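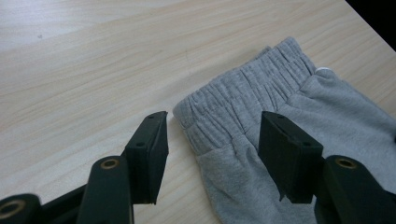 Section 3: Sorting, Washing and Drying

This section of the Karkholm washer-dryer set-up guide covers everyday loads of cotton, fleece and mixed fabrics. Complete the leveling and water connection steps in Section 2 before you start. For wool and silk, go to Section 4.

3.1 Before the first load

1. Open both water valves fully.
2. Check that the drain hose is clipped to the standpipe and is not kinked.
3. Run the Drum Clean program once with no laundry and no detergent.
4. When the door light goes out, open the door and wipe the gray rubber seal with a dry cloth.

Note: A small amount of water may be left in the drum from factory testing. Drum Clean drains it.

Caution: Do not put your hand behind the door seal while the drum is turning.

3.2 Sorting

1. Read the care label on each item. If the label and this guide disagree, follow the label.
2. Separate fleece and sweatshirt fabric from towels. Towels shed lint, and the lint sticks to brushed surfaces.
3. Empty all pockets. Turn them out if they hold sand or grit.
4. Tie drawstrings in a loose bow. Close zippers and hooks.
5. Turn sweatpants and hooded tops inside out.

Heather gray, navy and black can go in together after their first wash. Wash new dark items alone the first time.

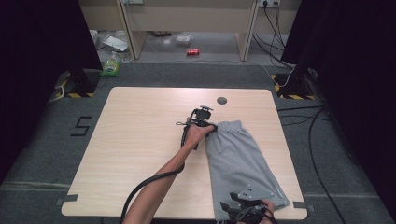 Tie the drawstrings before you turn anything inside out, wrote Rakiya Idahosa after using an early copy of this guide, or you end up fishing for the ends through the waistband. Either order is safe for the machine. If a string has already slipped into the waistband, leave it there for the wash and work it back out when the garment is dry.

3.3 Loading and choosing a program

1. Place items in the drum one at a time. Do not push in a rolled bundle.
2. Leave a hand's width of space above the load.
3. Pour detergent into the left drawer. Liquid softener goes in the right drawer, up to the line.
4. Close the door until it clicks.
5. Turn the dial to Everyday for mixed cotton or to Soft for fleece.
6. Press Start.

Note: Softener makes towels and sports clothing less absorbent. Leave it out for these loads.

Caution: Never wash or dry items that have been in contact with gasoline, solvent or cooking oil. Drying can set them on fire, even after a wash.

If code 178 shows on the display, the door is not fully closed. Open it, check for fabric caught in the seal, and close it again. If code 490 shows, the drain filter needs cleaning. See Section 6.

3.4 Drying and folding

1. Take out anything marked "do not tumble dry."
2. Shake out the remaining items and put them back in loosely.
3. Select Low for fleece and stretch fabric, or Normal for plain cotton.
4. Remove the load soon after the end signal. Fabric left in a warm drum creases.
5. Check waistbands and seams by hand. If they feel damp, run Low again.
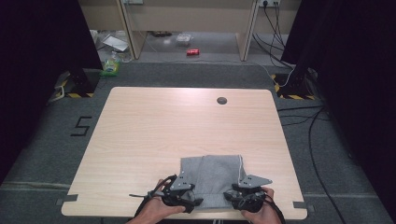 Shengli Cai

To fold sweatpants for a shelf or drawer:

1. Lay them on a flat surface with the front facing up and smooth the legs.
2. Fold one leg over the other so the seams line up.
3. Fold the cuffs up to the waistband.
4. Fold in half once more and press lightly with your palms.

Stand thick fleece on its folded edge if the drawer is deep enough.

Clean the lint screen after every drying cycle. Pull it straight up, roll the lint off with your fingers, and slide it back until it is level with the frame. Do not run the dryer with the screen removed.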